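Julter dual-arm kit, bench notes
31/12/2021
Entry by A. Szulc. Copied to Iddrisu and Mitsuko.

Purpose

Evaluation of the Julter fabric-handling package on our own two arms. The package is on offer as a yearly license with remote support, quoted through Listby. The decision on whether to renew past the trial sits with Hywel. These notes cover the sock task only. Towels are in Mitsuko's August entry and I have not repeated any of that.

Setup

Arms, controllers and grippers as left by Takeshi. No changes to mounting. Fingers are the narrow black parallel set from the Julter box, not the padded ones. I tried the padded ones first and they would not go under a flat cuff without pushing it along the table.

Software is the trial build with the vendor's default grasp model. Logging on. The first start failed with a license error because the laptop clock was wrong. Fixed the clock, restarted, no further trouble. The manual does not list that error code. Reported to Listby.

Force limit set to 6 N on both sides. Table height entered by hand in the config file. The setup wizard insists on a single flat work surface and has no way to enter a seam, so I gave it the near table only and put a keep-out strip along the join. The wizard should allow this directly. Added to the list for the vendor.

Task as run

1. Pick one sock at cuff and toe, one arm each.
2. Raise both ends and pull to the set width.
3. Lower to the near table, release, retract.
4. Operator confirms or rejects on the pendant.

The cuff goes to the left arm whenever the model is confident about which end is which. When it is not confident it asks, and the prompt times out too fast. I raised the timeout in the config. Iddrisu, please keep that setting if you reinstall.

Stretch and hold

The pull is closed on gripper force with a position limit behind it. The vendor sheet calls this "tension-aware spreading". In practice it is a slow ramp and a stop. The ramp rate is one number shared by all fabrics, so a stiff knit and a soft knit get the same treatment. A per-item profile is offered in the higher license tier, which we do not have.
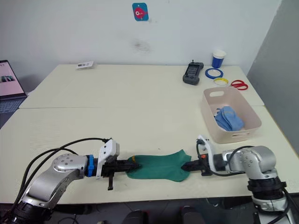 Dark green ankle sock in the first picture, white one with the blue stripe at the cuff in the second. Left arm on the cuff in both.

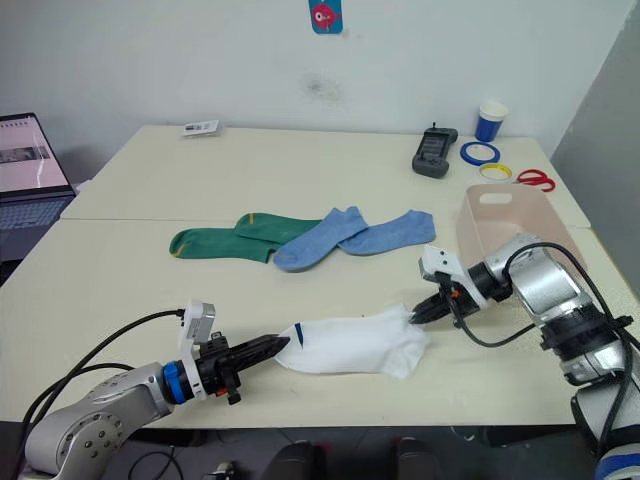
Observations

Green is the easier color for the detector on this table. White on a pale surface gives a weak outline, and the cuff stripe is doing most of the work for the end classifier. I would like to repeat with plain white socks before anyone quotes a number to Hywel.

Cable routing is still a nuisance. The camera lead on the left arm needs slack for the wrist turn, and that slack then wants to ride over the elbow. The clips in the kit are too small for the cable they are supplied with. Říha clips from the drawer fit better, two per arm.

The log file for the run has 1,913 rows. Timestamps for the two arms come from separate clocks and drift apart. Junudo had the same fault in their package and fixed it with a shared trigger line, so it is a solvable problem. Until then I align on the gripper close event.

Support

Sent two tickets. The license error got a proper reply with a cause. The one on clock drift got a link to a help page that describes a different controller. Open.

To do

– Repeat with plain white socks, same force limit.
– Ask Listby for the price of the per-item profile on its own, without the rest of the tier.
– Takeshi to check the left wrist zero. The reported angle at park differs from what he wrote down at install.
– Back up the config before the next update. The last one overwrote the keep-out strip.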